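Fledavance Allotment Association
Minutes of the general meeting held on 20/07/2019 in the Giltent Hall

Chair: Imogen Staniforth
Minutes: Maëlle Nguyen
Apologies were received from the holders of plots 6 and 28.

1. Minutes of the previous meeting
Agreed as a correct record and signed. There were no matters arising that are not covered below.

2. Water supply
The Chair reported that the leak on the lower main has been repaired by Fröhlich. The invoice came to £522 and has been paid from the general account. The stopcock by the east gate remains stiff and members are asked not to force it. Pressure on the upper plots is still low in the evenings. It was agreed to ask Fröhlich for a price to replace the remaining length of old pipe as far as the tool store.

M. Nguyen asked whether hoses could be restricted to mornings. Several members objected on the grounds that they work during the day. After discussion it was agreed that hoses may be used at any time but must be held in the hand – sprinklers are not permitted. 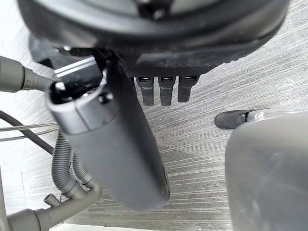
The rule will be added to the tenancy notes and displayed on both gates. Existing tenants will not need to sign a new agreement. Dipping tanks are to be kept covered when not in use.

3. Rents
The present rent was reviewed and will stay unchanged until January. The Chair noted that the water bill has risen and that an increase for next year is likely. A proposal to charge half plots at a separate rate was deferred until figures are available.

4. Compost delivery
Fonduvero has offered to deliver green waste compost in bulk, with a minimum order of 300 bags. Orders received so far fall short of this. Members wishing to take part should put their names on the list in the tool store. Payment is due with the order. The access track will need to be clear on the day of delivery, and the chain on the west gate left off.

5. Vacant plots and waiting list
Two plots on the north boundary are heavily overgrown. It was agreed to strim both and offer them as half plots to the next people on the list. Bindweed roots must not be put on the shared heap.

6. Any other business
The wheelbarrow with the split tyre is to be taken out of use. A request to keep hens on plot 28 was refused under the present lease – the tenant may ask again when it is renewed.

Action: I. Staniforth to obtain the pipe price and reply to Fonduvero. M. Nguyen to prepare the gate notices.

The next general meeting will be held in January in the same hall.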